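Presseinformation

Todidano veröffentlicht Praxisleitfaden für zweiarmige Tischroboter

Regeln für Aufbau, Betrieb und Dokumentation ab sofort frei verfügbar – Erprobung an 13 Arbeitsplätzen abgeschlossen

Todidano hat im Januar den Praxisleitfaden »Zwei Arme, ein Tisch« vorgelegt. Er richtet sich an Labore, Werkstätten und kleinere Fertigungsbetriebe, in denen zwei Roboterarme an einem gemeinsamen Arbeitstisch sortieren, bestücken oder verpacken. Auf solche Regeln haben viele Teams gewartet, und wir freuen uns sehr, dass sie nun in einer Form vorliegen, mit der man gleich am nächsten Morgen arbeiten kann!

Entstanden ist der Leitfaden gemeinsam mit dem Ingenieurbüro Demesard und dem Prüflabor Rowbotham. Alle drei Häuser betreiben selbst Tischroboter und kannten das Problem aus dem eigenen Alltag: Die einschlägigen Normen für Industrieroboter gelten selbstverständlich weiter, beantworten aber viele Fragen nicht, die sich an einem Tisch von der Größe eines Schreibtischs stellen. Wie nah darf die Tastatur an den Arm? Wer gibt eine geänderte Greifbewegung frei? Wohin mit den Teilen, die gerade nicht gebraucht werden?

Die Projektgruppe hat dazu 222 Rückmeldungen aus Werkstätten und Laboren ausgewertet. Darunter waren knappe Stichpunkte, aber auch seitenlange Erfahrungsberichte mit Skizzen, und gerade die haben uns begeistert. Aus dem Material ist ein Regelwerk mit fünf Kapiteln geworden, das bewusst kurz gehalten ist und sich an der Reihenfolge der Arbeit orientiert, vom leeren Tisch bis zum abgelegten Protokoll.

Kapitel 1 behandelt den Arbeitsraum. Beide Arme erhalten eine eigene Zone, dazwischen liegt die Übergabezone, in der sich immer nur ein Greifer bewegen darf, solange keine gemeinsame Bewegung freigegeben ist. Die Zonen werden am Tisch eingemessen und in einer Skizze festgehalten, die am Platz aushängt. Wird ein Arm versetzt, und sei es nur um eine Schraubenposition, wird neu gemessen.

Kapitel 2 regelt Kabel und Befestigungen. Leitungen am Arm müssen dessen volle Bewegung mitmachen können, ohne sich zu spannen. Klemmen werden vor jeder Schicht von Hand geprüft. Für Leitungen am Boden empfiehlt der Leitfaden feste Wege außerhalb der Lauflinien; wo das im Versuchsbetrieb nicht möglich ist, wird die Stelle markiert und im Protokoll vermerkt.

Kapitel 3 ist der Bedienung gewidmet. Der Platz der bedienenden Person liegt neben dem Tisch und außerhalb der Reichweite beider Arme. Der Not-Halt muss im Sitzen und im Stehen mit einer Hand erreichbar sein. In den Tisch gegriffen wird erst, wenn beide Arme stillgesetzt sind, auch dann, wenn nur eine Kleinigkeit verrutscht ist. Diese Regel war in der Projektgruppe von Anfang an unstrittig.

Kapitel 4 beschreibt die Objekte und ihre Ablage, und hier steckt besonders viel Erfahrung aus der Praxis. Zahnbürsten, Tuben und Nagelknipser klingen harmlos, stellen einen Greifer aber vor sehr unterschiedliche Aufgaben: starr oder nachgiebig, matt oder glänzend, einzeln oder im Beutel. Der Leitfaden verlangt deshalb für jeden Versuch eine Objektliste mit Startlage und Ziel. Schalen bekommen eine feste Position, lose Teile dürfen frei liegen, sofern ihr Bereich vorher festgelegt wurde.

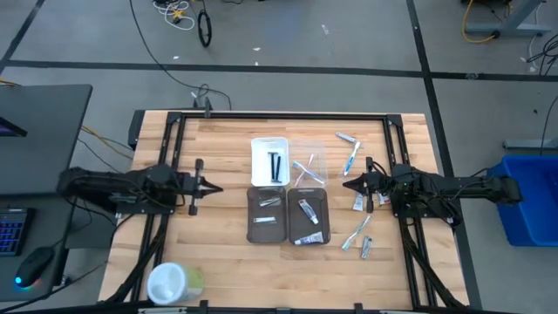
Für durchsichtige Beutel und Schalen gilt eine zusätzliche Prüfung unter der Beleuchtung, die später auch im Betrieb verwendet wird. Spiegelungen können die Bilderkennung stören, und ein Probelauf bei Tageslicht sagt wenig über den Betrieb am Abend aus. Bei weichen Tuben wird außerdem die Greifkraft schrittweise erhöht und der kleinste Wert notiert, mit dem das Teil sicher gehalten wird.

Kapitel 5 schließlich fasst die Dokumentation zusammen. Festgehalten werden Softwarestand, Objektliste, Zonenskizze, jeder Eingriff und jeder Abbruch. Das Musterprotokoll passt auf eine Seite und lässt sich am Platz ausfüllen.

Erprobt wurden die Regeln an 13 Arbeitsplätzen bei den drei beteiligten Partnern. Insgesamt liegen 657 ausgefüllte Protokolle vor, deren Auswertung in die Endfassung eingeflossen ist. So wurde etwa die Checkliste für den Schichtbeginn deutlich gekürzt, und der Abschnitt über die Übergabezone kam nach vielen Hinweisen der Bedienenden überhaupt erst in seiner heutigen Form hinzu.

»Mich freut am meisten, wie viel von den Leuten kommt, die jeden Tag an diesen Tischen stehen«, sagt Terence Pickering, Projektleiter bei Todidano. »Wir hatten einen ordentlichen Entwurf, und dann kamen die ersten Protokolle zurück, voll mit Anmerkungen am Rand. Danach haben wir das Kapitel über die Objekte noch einmal komplett neu geschrieben, und es ist so viel besser geworden!«

Der Leitfaden ersetzt weder die Risikobeurteilung noch die Unterweisung der Beschäftigten. Er ist als Ergänzung gedacht und verweist an den entsprechenden Stellen auf die jeweils geltenden Vorschriften.

Die Weiterentwicklung läuft unter dem Projektnamen Cukano. Geplant sind ein Anhang zu Werkzeugwechseln am Greifer sowie eine Fassung für Ausbildungswerkstätten. Betriebe und Hochschulen, die eigene Protokolle beisteuern möchten, sind herzlich eingeladen, sich zu melden. Auch abgebrochene Versuche sind willkommen.

Leitfaden, Musterprotokoll und Checklisten können kostenfrei bei Todidano angefordert und innerbetrieblich vervielfältigt werden.

Ansprechpartner für die Presse
Terence Pickering
Todidano, Projektleitung Praxisleitfaden

Abdruck honorarfrei, Belegexemplar erbeten.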